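Grendow lake cores — is the 900-year wet spell real?

varvewatcher
I've just finished the Grendow core paper and I'm properly excited by it! The layers go back 1205 years without a gap they can't explain, and the pollen and the grain size tell the same story for nearly all of it. The bit that got me is the wet spell near the bottom, where the silt gets coarser and the birch all but vanishes. Has anyone else read it?

mossandmud
Read it in May and loved the counting work. Not sold on the wet spell, though. Coarser silt can mean more rain, but it can also mean the stream moved and started dropping its load closer to the core site. They only took two cores, both from the same end of the lake.

varvewatcher
Fair point about the stream. But look at Stundunau, over the next ridge. Different lake, different inflow, and the same coarse band turns up 900 years back. Two streams shifting at once would be quite something.

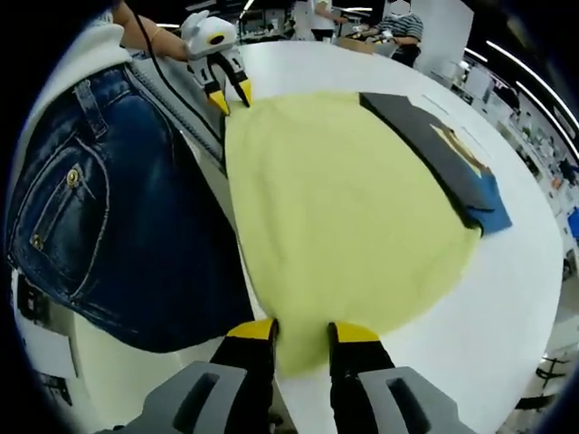 I've lined the curves up by hand and the match is lovely from the top down to that band. Below it they drift a bit, I'll admit — the Stundunau dates get thin there.

tephra_tea
"Lined up by hand" is where I get nervous, sorry. If you slide two wiggly lines about for long enough they will agree. Is there an ash layer in both? That would pin it.

mossandmud
There's ash at Grendow. I don't remember any at Stundunau.

varvewatcher
No ash at Stundunau, you're right. I still think the band is climate, but I'd drop "certain" to "likely".

coldfront_kit
Don't forget the Catterall peat record! It's coarse stuff and the dating is old, but the water table there goes up at what looks like the same time. Peat doesn't care where a stream runs.

tephra_tea
It cares if somebody blocks a ditch. Still, I'd forgotten Catterall, going to dig it out tonight.

Recent threads
Trudard rainfall series: which version to use?
Reading tree rings from old roof beams
Peat dating for beginners
Why do spring frosts look worse in valleys?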